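Rudham Makers Help > Robots and Motion > Hands and Grippers

Hand lets go (or squeezes way too hard) partway through a pick. Is this dangerous?

Posted by torquemunkey, Fri 4 February
Tags: fingers, grip force, dropouts, cable, e-stop

Hi all! Long-time reader, first real post, and I'm so happy to have a problem worth asking about. We have an arm on the bench with a Druvero five-finger hand on the end, and most of the time it is the most fun thing I have ever worked on. The job is simple: pick up a piece of fruit, move it over, set it on a plate, go home.

My trouble is that every so often the hand forgets what it's doing in the middle of a move. It closes on the apple just fine and lifts. Then, at some point on the way to the plate, one of two things happens. Either all the fingers go limp and the apple drops, or (much worse) they clamp down hard and stay there. The second kind has happened twice. The first time I got a bruised apple. The second time I had my own fingers in there because I was trying to take the apple out by hand, and I got a good pinch. No blood, but I had a dent in my fingertip until dinner, and it took me a while to get loose because the software stop did nothing.

What I've tried so far:
Lowered the grip force setting. Drops got more common, clamps still happened.
Swapped the power supply. No change.
Ran the hand by itself, open and close, with the arm parked. It did 1000 cycles without one fault! I was thrilled, and then it dropped the apple on the third pick after I started the arm again.
Reinstalled the Lomevby driver. No change.

The log just says "hand link lost" and then "hand link ok" 200 milliseconds later. Sometimes there's no log line at all.

So, two things. What's causing it, and how worried should I be about the clamping? I'd love to keep running this thing, it's a joy when it works.

gearhead_in_socks
Accepted by torquemunkey

Great write-up, and you've done the most useful test already without noticing! The hand is perfect when the arm is parked and bad when the arm moves. That points very strongly at the cable, and most likely at the stretch that goes across the wrist.

Each time the wrist rolls, that cable gets twisted and tugged a little. The copper inside can crack while the jacket still looks brand new. Then you get a contact that's fine in most poses and opens up in a few. Your 200 millisecond gap fits that really nicely.

How I'd go looking for it:

Power everything off and unplug the hand at the wrist. Look at the connector with a flashlight. You want all the pins straight and at the same height. One that's been pushed back a hair will do exactly this.

Put a meter on continuity, clip it to both ends of one conductor, and move the wrist slowly by hand through its full roll. Do this for each conductor. Take your time near the ends of the travel. If the beep stutters, you've found it, and it is a wonderful feeling.

If they all pass, plug back in and run the pick with the fingers empty and nothing on the table. Watch the log and write down the wrist angle each time the link drops. Mine always dropped within 5 degrees of the same spot, and that's what finally convinced me.

While you're there, check how much slack you have. A loop that stands a little proud of the wrist is good as long as it can't catch on anything. A cable pulled flat and tight is going to fail again no matter how nice the new one is. Strap it down on the forearm side, well back from the joint, and let the loop take all the motion.

Now the clamping, and please take this part seriously. What the fingers do when they lose the link is a setting. On my Druvero there's a "link loss action" with three choices: hold, relax, and finish last command. Mine came set to finish last command. If the last thing it heard was "close," it keeps right on closing, and your stop button on the screen can't help because it talks over the same broken cable! Set it to hold if you're lifting things that shouldn't fall, or relax if anybody's hands are ever going to be near it. For apples over a table I'd choose relax without thinking twice. A dropped apple is cheap.

You also want a real stop switch that cuts power to the hand, within reach of whichever arm you aren't using. Try it before you trust it.
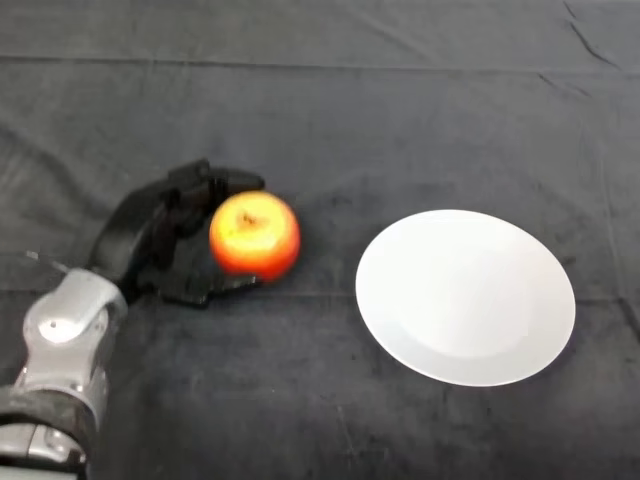 One more trick I love for testing: keep the fruit close to the table. Have the fingers close when they're almost touching the cloth, lift an inch or two, hold, and roll the wrist slowly each way. If it lets go, the apple barely falls and you can run again in seconds. Save the full trip to the plate for after the repair. And use an apple you don't plan to eat, it's going to have a long day.

yu-bench-bot

had the same thing in May. it was the cable. I wiggled the plug and it went away for a week then came back so don't just wiggle the plug

also try turning down the arm speed

slowcoach_servo

Agree with the accepted reply on nearly everything, it's a terrific one. Two things I'd add.

First, relax doesn't mean open. On some hands it only stops driving the motors, and if the gearing is stiff the fingers will stay right where they were. Test it with a rolled-up towel in the grip before you count on it. Same goes for cutting the power. If the towel is still stuck after you hit the switch, find out how your fingers are meant to be backed off by hand, and practice that once while you're calm.

Second, I'd put the grip force back where it was. You turned it down to chase a fault that had nothing to do with force, so now you may have a second cause of drops mixed in with the first. I did this to myself on a Yu gripper and lost a whole weekend to it.

And stop reaching in while it's live! I know the urge, believe me.

torquemunkey, follow-up

You people are the best. Pin 2 was pushed back in the connector, AND one conductor cut out near the end of the roll, so I had both. New cable is on order. My link loss action was set to finish last command, exactly like you said, and I'd never even opened that menu. It's on relax now. Did the towel test too and the fingers do go slack, with a bit of a tug needed on the thumb. Stop switch gets wired in before I power the arm again. Will post the log once the new cable's in!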